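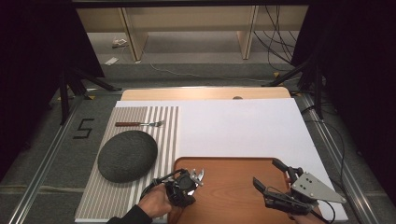 How do I set a nice table with a striped placemat and dark dishes?

Posted by ullville_suppers

Hi all! I just got my first real table (pale wood, I love it so much) and I'm having family over in October. I have striped placemats, dark speckled dishes, one wooden tray and forks with reddish-brown handles. Do the stripes fight with the speckles? And where does the tray go? I have 7 people coming and I keep moving things back and forth!

hilora_home

Oh, you're going to have fun with this! Speckles and stripes get along great as long as the colors stay quiet. I have a similar mix:
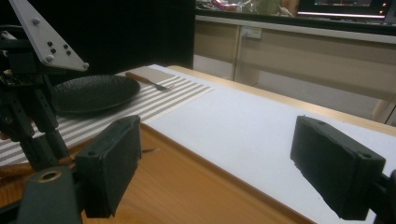

Dark speckled plate on a striped placemat, with white underneath.

Try something plain and white between the mat and the wood. It makes a black plate really stand out, and you still get to see the wood around it. Forks go on the left, tines up, handle toward the person eating. I'd run the stripes away from the chair, but try it both ways, it's your table!

The tray can go in the middle with bread on it. Leave roughly 8 inches between the placemats if you can. People need elbow room, and mine always end up passing the butter twice.

murnwood742

We just put the tray on the counter and let everybody grab stuff. Works fine. Also wash the placemats before October if they're cloth, mine shrank a little and I was glad to find out early. Love the brown handles, by the way!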